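Small hallway, long view

The hall in Thérèse McIntyre's cottage in Bincombe is narrow, has no window and opens straight on to the stairs. When she bought the place it was painted magnolia, with a single pendant bulb and a row of coat hooks that caught everyone on the shoulder.

She started with the floor. The old carpet came up in March and the boards underneath were sound, so she had them sanded and finished with a clear matt oil from Ovel. A runner would have been the usual choice, but she left the boards bare to keep the width.

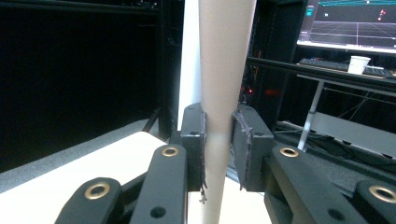
Colour came next. Pale walls hadn't made the hall feel any bigger, so she went the other way and used a deep olive from Bajwa on the walls, the skirting and the doors. The ceiling is the same shade mixed at 50 per cent strength. 'I painted one wall and lived with it for 17 days,' she says. 'Then I did the rest in a weekend.'

Lighting took longer to get right. The pendant has gone, replaced by 2 wall lights from Tovby set just above head height – they throw light up the stairs and leave the ceiling clear. A tall mirror hangs opposite the sitting room door, where it picks up daylight from the garden side of the house.

Coats now live in the cupboard under the stairs. The only furniture left is a shallow shelf for keys and post, with a basket beneath it for shoes. Paint, lights and the shelf came to £607, and the sanding was extra.

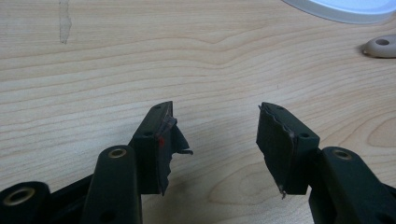
A light wooden surface suits a darker scheme.

She is now looking at the landing, which is still magnolia. The olive may carry on up the stairs, or stop at the top step with something warmer beyond it.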